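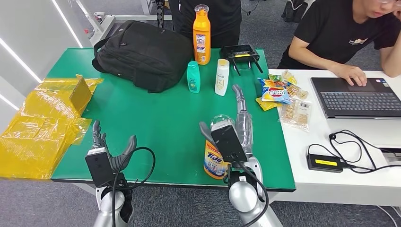 Los dos brazos del robot ante la mesa verde, con botellas de limpieza y champú.

Pludent graba 162 ejemplos de agarre

Agosto. Leonie Mühlbauer

Pludent ha grabado 162 ejemplos para enseñar a su robot de dos brazos a coger envases domésticos. Faltan 40, según Bastian Harms, responsable de las grabaciones. Vindik entrenará el modelo.

Comentarios
rmolina: ¿Publicarán los datos?
Tere: Yo quiero verlo con bolsas.

Recientes
Schmieder amplía su taller
Nasmont cambia de sede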